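The Plovus is our training bib for soccer, and this is the third version of it. We make it for clubs who go through a lot of bibs: school teams, Sunday sides, walking football groups, anyone who has ever started a scrimmage ten minutes late because half the bibs were still inside out from last time.

The biggest change this year is the cut. The old one was a bit boxy (fine on adults, a tent on a ten-year-old), so Milagros Dimaculangan redrew the whole pattern with deeper armholes and a shorter back. You can pull it on over a rain jacket without getting stuck, and it doesn't ride up when you raise your arms for a throw-in. I've been wearing a medium to my own Birkstead over-40s sessions and I forget it's there, which is about the best thing I can say for a bib! 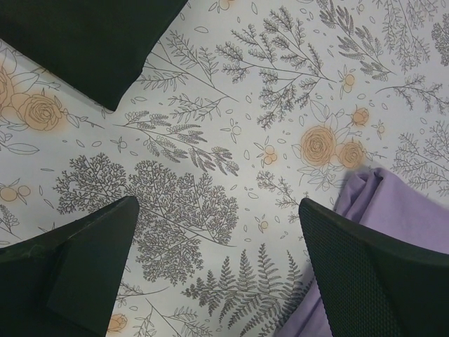
*Dark cloth and lavender cloth on a botanical print.*

**What you get**

- Lightweight mesh front and back, with a solid panel for the number
- Elastic side straps, stitched at both ends
- Numbers 1 to 15 as standard, other numbers on request
- Sizes: junior, youth, S/M, L/XL
- A drawstring carry bag with every set

The numbers are printed into the panel, so there's no edge to pick at. Anyone who has handed peeling bibs to a bunch of under-nines will know why we bothered.

**Looking after them**

Wash at 30°C, inside out, and hang to dry. They dry fast, usually overnight on a rail indoors. Please skip the fabric softener, as it clogs the mesh, and keep them away from the iron. Bright colors should go in on their own for the first wash. If the mud is really thick, let it dry and shake it off outside first.

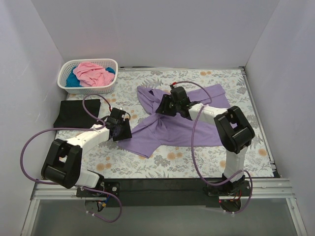

*Laundry basket and a folded black garment.*

**Fit notes**

Kimutai Rotich tried the L/XL on his goalkeepers over padded tops and it was roomy enough with the straps at full stretch. For slim teenagers we'd go with youth, even if they are tall. Juniors fit most players up to age ten. If you're between sizes, go up.

**Ordering**

Bibs come in sets of 15, one color and one size per set. Mixed-size sets are possible too, just put the split in the order notes. The set code is PL-1723. Club orders of 55 bibs or more get a free mesh ball sack from Prodska, and it's a good one, with a wide neck and a proper shoulder strap.

Stock for the fall season lands in July. Tumaini Shirima looks after club orders and can send a sample bib if you'd like to try one on before you decide. Returns are fine for 93 days on unworn sets. Numbers outside the standard run are made to order and can't be sent back, so please check your list twice.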